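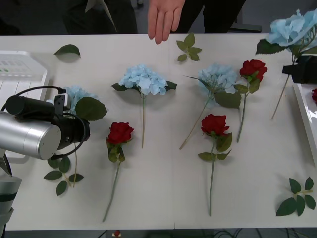

Do People Still Buy Flowers on the Way Home?
Final report, Intro to Market Research
Hélène Fortin and Idris Prydderch
May 28, 2019

I picked this topic (Idris says we picked it) after my aunt closed her flower stand at Zilley station and blamed the supermarket. I wanted to know if she was right!

We made a short survey and handed it out at 3 stations over two weeks. Our goal was 500 answers and we got there on the last evening, mostly thanks to Idris standing in the rain with a clipboard. Most people told us they buy flowers for birthdays and for saying sorry – hardly anyone buys them for themselves. Price came up a lot, but so did carrying them on a packed train, and I hadn't even put that on the form. People wrote it in the margins.

So my aunt was half right, I think. The supermarket is cheaper, sure, but it's also closer to the front door.

What I'd change: fewer questions, bigger boxes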